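星期天下午的厨房

队里定的训练时间是星期天下午两点，地点在郁老师家的厨房。学校的实验室星期天不开门，而比赛的题目又偏偏是厨房，所以从十月起，我们每个星期天都坐二十三路车到终点，再走一段上坡路。

郁老师教物理，带机器人社带了很多年。她家住一楼，门口有三级台阶，搬东西的时候要两个人抬。Ebere Onuoha 力气最大，机械臂的底座一直是他抬前面，我抬后面。他是跟父母从别的城市转来的，中文说得比我快，只有数数的时候用自己的话，嘴里嘀嘀咕咕的，别人听不懂。

比赛叫 Urport 杯，题目在暑假就发下来了：一条机械臂，一个普通家庭的台面，从指定位置取走指定物品，放到指定位置。物品当场抽签。能事先练的只有动作，练不了题目。我们的臂叫 Junereo，名字是上一届的人起的，用黑漆笔写在底座背面，现在已经磨掉一半。夹爪的控制板是 Urneck 的，旧型号，开机要等很久。

社里那时候一共四个人。我写程序，Ebere 管机械，高一的小柏管记录，还有一个叫闻朗的，本来管视觉识别，十月底退了。他退社没有吵架，只是有一天把电脑还给郁老师，说他妈妈让他去补数学。郁老师说好，让他把线也留下。

闻朗走了以后，视觉那部分归我。他写的代码没有注释，变量名全是拼音的头一个字母。我花了两个星期才弄明白 mb 是毛巾，不是面包，面包是 mb2。

十一月二十二日，离比赛还有五天。那天下雨，我们到的时候鞋都湿了，郁老师拿了报纸铺在门口。她已经把台面腾出来一部分，别的照旧放着。她的规矩是不为机器收拾厨房，谁家厨房什么样就练什么样。

“今天练毛巾。”她说。

毛巾是我们最怕的。杯子、盒子、盘子，形状不变，抓错了还能看出错在哪里。毛巾每次都不一样。按照去年的抽签记录，三个队抽到布类，三个队都没有拿到分。

我把电脑放在餐桌上，接好线。Ebere 趴在地上检查底座的夹子，小柏翻开本子，在新的一页上写日期。本子是横格的，她用尺子画竖线，分成序号、目标、结果、备注四栏。

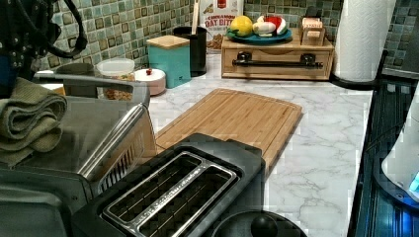 第一次抓空是程序的问题。我给的高度是平放在台面上的高度，没有改成电器顶上的，臂走到一半，我自己先看出来不对，按了停止。郁老师站在水槽那边，没有说话。她很少在我们按停止的时候说话。我重新量了一遍，橄榄绿的毛巾叠着搭在小烤箱上面，几层布从左边垂下来，我就量最上面那一层，把数字念给小柏，小柏写下来，又念回给我。烤箱的门是银色的，会反光，闻朗的程序一碰到反光就把边缘认错，我只好先把那一块从识别范围里去掉。

第二次，夹爪碰到了布，合上，提起来，只夹住一点点角。毛巾歪了一下，又落回去。

第三次一样。

“夹得太浅。”Ebere 说。

“再低就碰到烤箱了。”

“你低五毫米。”

“五毫米就碰到了。”

他站起来，拿手指比了一下，又蹲下去。我们两个为五毫米争了很久。小柏问备注里怎么写，我说写夹得浅，Ebere 说写程序员不肯低。小柏写了夹得浅。

郁老师把火关了，她刚才在烧水。她问我们要不要喝茶，我们都说不要，她还是泡了四杯，端到餐桌上，放得离电脑很远。

“闻朗在的时候，毛巾是怎么抓的？”她问。

我说他没有抓成过。

“我知道没抓成。我问怎么抓的。”

我去翻他留下的文件。他把每次训练都存成一个文件夹，文件夹没有名字，只有编号，最后一个是 3,263。我从后往前看，看到 3,012 的时候，里面多了一个文本文件，只有两行字。第一行是“不要从上面抓”。第二行是“从侧面，抓垂下来的，往外拉一点再提”。

我把屏幕转过去给 Ebere 看。

他看了一会儿，说：“他怎么不早说。”

“他可能说了。”小柏说。

我们都没有接话。闻朗说话声音小，每次开会他都坐在靠门的位置，我说完轮到 Ebere，Ebere 说完就散会了。我想不起来他在会上说过什么。

从侧面抓要改的地方很多。手腕要转，路径要绕开，起点也要换。我改路径，Ebere 把夹爪上的两片胶垫拆下来，换成厚的那副。厚的那副有一股轮胎的味道，上次用完郁老师开了一下午窗。这次下雨，窗只能开一条缝。

小柏没有事做，就坐在旁边写数学作业。写到一半她问我，要不要告诉闻朗。

“告诉他什么？”

“告诉他我们用他的办法。”

我说等抓成了再说。

四点多，天已经暗了，郁老师把灯打开。灯一开，识别又乱了一阵，我重新校了一次颜色。然后我们跑第四次，夹爪转过去了，合早了，什么也没有夹到。第五次合晚了，胶垫顶在烤箱侧面，Ebere 比我先喊停。他用袖子擦了擦那个地方，看有没有印子，没有。

第六次夹住了，往外拉的时候滑掉。第七次夹住了，也提起来了，走到一半我的电脑死机，臂停在半空，毛巾挂在夹爪上。我们谁也不敢碰。等控制板重新启动的时间里，Ebere 把凉了的茶喝完，又把我的那杯也喝了。

“这次算不算？”小柏问。

郁老师说：“你是记录的人，你定。”

小柏想了想，在结果那一栏写了“未完成”，在备注里写“提起来了”。

后来的几次我记得不太清楚，有好的也有坏的。抓成的是第十一次。夹爪从侧面过去，合上，往外拉了一点，毛巾整个离开烤箱，经过台面，放到了事先用胶带贴好的方框里，有一个角在框外面。按规则，三分之二在框里就算数。Ebere 拿尺子去量，量了两遍。

“算。”他说。

小柏写下 11，后面打了一个勾。她的勾打得很小。

我们没有欢呼，都有点累了。郁老师说再来一次，能抓成一次不等于会抓。我们又跑了一次，没有成，再跑一次，成了。然后就到了收东西的时间，因为末班的二十三路是六点四十。

臂要拆成三段装箱，线要按颜色缠好。Ebere 缠线的时候忽然说，他原来学校的队叫 Yupanqui，比我们这个社大得多，光管线的就有两个人。我问他那边练不练毛巾，他说不练，那边只比搬方块。

“搬方块好玩吗？”小柏问。

“好玩。”他说，“方块不会歪。”

我把那个文本文件复制了一份，存进新的文件夹，又在程序开头加了一行注释，写明侧面抓取的办法来自闻朗，3,012 号。郁老师从我后面经过，看见了，说名字后面要写年级，比赛的报告里要用。我补上了高二。

坐在公交车上，雨还在下，玻璃上全是水汽。Ebere 抱着夹爪的盒子睡着了。我给闻朗发了一条消息，说毛巾今天抓成了，用的是你写的那个。

过了四站，他回了。他问：拉了多少？

我说三厘米。

他说太多，两厘米就够，多了会带到下面那层。接着又发来一条，问厚胶垫的味道散了没有。

我说没有散，然后问他星期五来不来看比赛。屏幕上一直显示对方正在输入，显示到我们下车。小柏叫醒 Ebere，我把手机放进口袋，去抬箱子的后面那一头。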